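Section 4. Placing and leveling the Kereama dehumidifier

4.1 Before you start

The unit is shipped upright and must stay upright for 13 hours before it is first switched on. If the carton was laid on its side at any point, drain the sump through the lower port before continuing.

CAUTION: Do not lift the unit by the louver. The louver is held by 2 plastic pins and will separate from the housing.

4.2 Choosing a position

1. Select a hard, level floor. Thick carpet restricts the lower intake.
2. Leave 400 mm of clearance at the rear and on the side with the tank door.
3. Keep loose fabric, tissue and long-fringed items away from the intake. Lint from such items is the usual cause of fault code F2.
4. Do not place the unit directly against upholstered furniture. 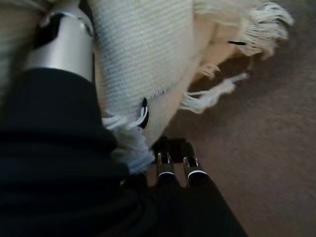
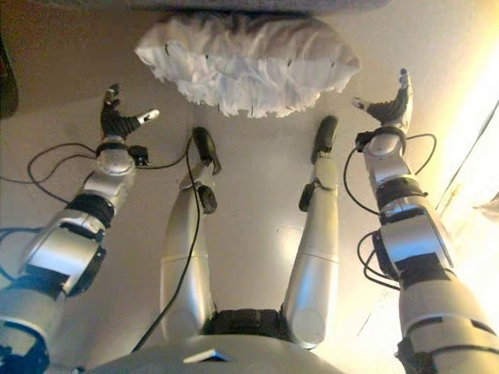
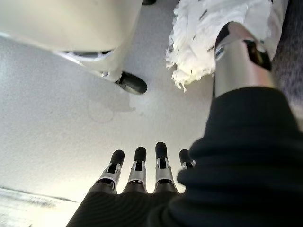
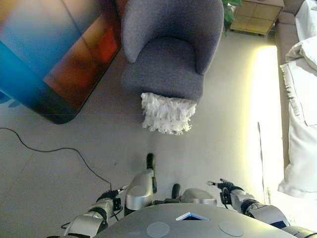 5. Set the unit down and press on each top corner in turn. If it rocks, adjust the feet as described in 4.3.

4.3 Leveling the feet

1. Switch off the unit and remove the plug from the outlet.
2. Empty the tank. A full tank shifts the weight to the front and gives a false reading.
3. Turn the front feet clockwise to raise the unit, counterclockwise to lower it. The rear feet are fixed.
4. Place a spirit level across the top cover, first left to right, then front to back.
5. Tighten the lock nuts by hand. Do not use a wrench.

NOTE: Units with the Drinus caster kit have no adjustable feet. Lock both front casters and go to 4.4.

4.4 Fitting the drain hose (optional)

1. Remove the rubber plug from the rear outlet and keep it. The tank will not seal without it if the hose is later removed.
2. Push the hose onto the outlet up to the molded ring and close the clip.
3. Run the hose downhill along its full length to the floor drain - a raised section will cause water to back up into the sump.

CAUTION: Use only the Tosteck hose supplied. Garden hose does not seat against the ring.

4.5 First run

1. Insert the plug and press POWER. The display shows the present humidity after a short self-test.
2. Set the target humidity and close doors and windows.
3. Check the outlet and the tank door for leaks during the first hour.

The filter counter starts at zero and shows CLEAN at 3,000 hours. Rinse the filter sooner in dusty rooms. Resetting the counter is covered in Section 6.

Section revised 19th January. Text: Gwenllian Pumphrey. Technical check: So-yul Kang.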